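The Cloth Episodes

February
By Nasrin Talebi

The planner in Nisberg had a fault which appeared only in the afternoon. Golnar Mohammadi knew this was not possible, and she wrote it in the log anyway, because it was what she saw.

She had started the replay at nine. The software was called Tellach, and its work was simple to explain to her mother: it looked at what two hands did, and it decided what two other hands should do. With hard things it decided well. With cloth it waited. On the screen the line of the left hand and the line of the right hand went forward together, and then at step 413 both lines became flat, like a lake.

"It is thinking," she said to the empty chair beside her.

She opened the episode again and moved the slider slowly with one finger. The right hand was already over the bin, the white cloth was in its small compartment, and the left hand stayed low at the near corner. She had looked at it so many times that she saw it also when she closed her eyes on the tram.
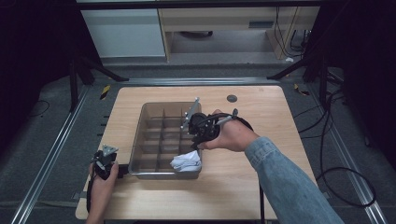 Salehi wrote from the other office that she should stop looking at the cloth and look at the clock, for in his experience a planner which waits is usually waiting for a message, and a message has a time on it. He added that he was going to lunch.

Golnar was a little offended. She had checked the clocks in her first week. But she made tea, and she printed the times of both hands in two columns, and she put a ruler under the rows the way she had learned in school.

The left column was late. In the morning files it was late by 2 milliseconds. After lunch it was 84. The planner had a rule, older than her contract, that it must never move one hand if it did not believe the other. So it stood still and was polite, and it was polite for the rest of the episode.

She found the rule in a file signed only "Tarnier." There was one comment above it: do not remove, please. She did not remove it. She wrote four new lines, which measured the delay and shifted the left column back to its place, and she read them aloud two times, as she did with letters in English before sending them.

It was almost six. The heating had gone off and she put on her coat to run the test.

The lines went forward together. At step 413 the left one bent down and the right one followed it, and they continued to the right side of the screen, where the window ended.

She wrote to Salehi that it was the clock. Then she erased this and wrote that he could come and see, if he was still in the building. She heard his door before she had found the key for the question mark.

Contact the author | © Nasrin Talebi | Back to top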